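How to Clean and Condition a Pale Leather Sofa

Posted Wed 26 June by Adesuwa Osagie

Light leather shows everything: newspaper ink, denim dye, the grey bloom that builds up where people rest their hands. Most of it comes off with mild soap and a bit of patience. Set aside an afternoon, and keep people off the sofa until the following morning.
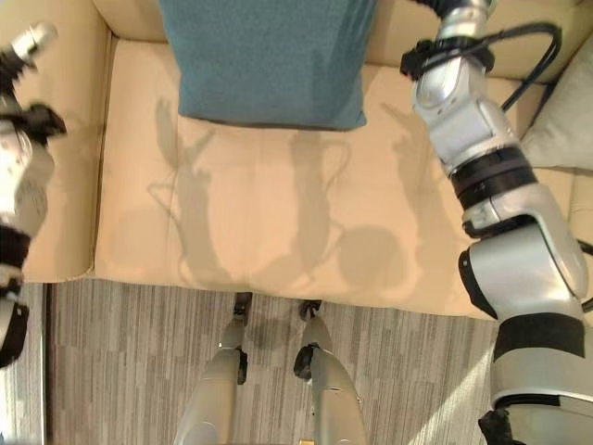
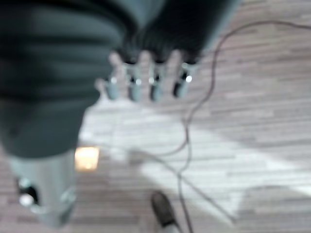
The first picture shows a beige leather seat with faint seams and shallow wrinkles, the sort of surface this guide deals with.

Check what sort of leather you have

Nearly all family sofas are covered in pigmented leather, meaning there is a thin layer of colour and a clear finish over the hide. Put one drop of water on a hidden spot, such as the underside of the seat cushion. If it sits on top, the leather is pigmented and you can follow the steps below. If it soaks in and leaves a dark mark, you have aniline leather or something close to it. Stop there and ask a specialist. Suede and nubuck need a different method altogether.

What you need

A vacuum cleaner with a soft brush head
Two bowls
Four or five white cotton cloths
A soft brush, such as a baby's hairbrush
Leather soap, or a mild soap with no bleach or ammonia in it
Leather conditioner
An old sheet to cover the carpet

Use white cloths only. A coloured one can pass its dye to the leather, and you won't see how much dirt is coming off.

I use Plimari soap and have done for years. A tin costs more than washing-up liquid but it rinses off cleanly. Any leather soap from a furniture shop will do.

Step 1. Vacuum

Take off any loose cushions and vacuum the whole sofa, working from the back down to the seat. Go slowly along the seams and into the gap beside each armrest. Grit left in the creases will scratch the finish once you start rubbing. Don't use the hard plastic nozzle.

Step 2. Test the soap

Mix a little soap with warm water in the first bowl. Fill the second with plain water. Wipe a small patch at the back of the sofa, let it dry fully, and look at the colour in daylight. If there is colour on the cloth, don't go any further.

Step 3. Wash one section at a time

Wring the cloth out until it no longer drips. Start with the backrest, then do the arms, and leave the seat till last. Wipe in small circles without pressing hard, go over the same section with a cloth rinsed in plain water, and dry it with a third. Finish a whole panel before you stop for a break, or you may get a tide mark.

For wrinkles and stitching, dip the brush in the suds, shake it well and work along the line. Change the water when it turns grey. I changed mine 2 times on a three-seater last summer and should have done it more often.

Step 4. Deal with the marks that are left

Grease: blot it, cover it with cornflour and leave it overnight, then brush the powder away.

Ballpoint: try a damp, soapy cloth first. Don't use hairspray or nail varnish remover, whatever your aunt says - both can take the finish off.

Denim dye: wash it twice. Old dye may have gone into the finish, and then it is a job for a repairer. Dolores Rosenthal at Fitzsimmons repaired one of my armrests and charged £114, with the colour matching included.

Step 5. Condition

Wait until the leather is dry to the touch, two hours at least. Put a small blob of conditioner on a clean cloth and spread it thinly, again one panel at a time. Leave it for twenty minutes and buff off what remains. Too much conditioner makes the surface sticky and draws in dust.

Don't dry the sofa with a hairdryer or a fan heater. Open a window and leave it.

Keeping it clean

Dust the sofa weekly with a dry cloth. Wash it every three or four months, and condition it twice a year. Keep it at least 30 cm from a radiator and out of strong sun if the room allows.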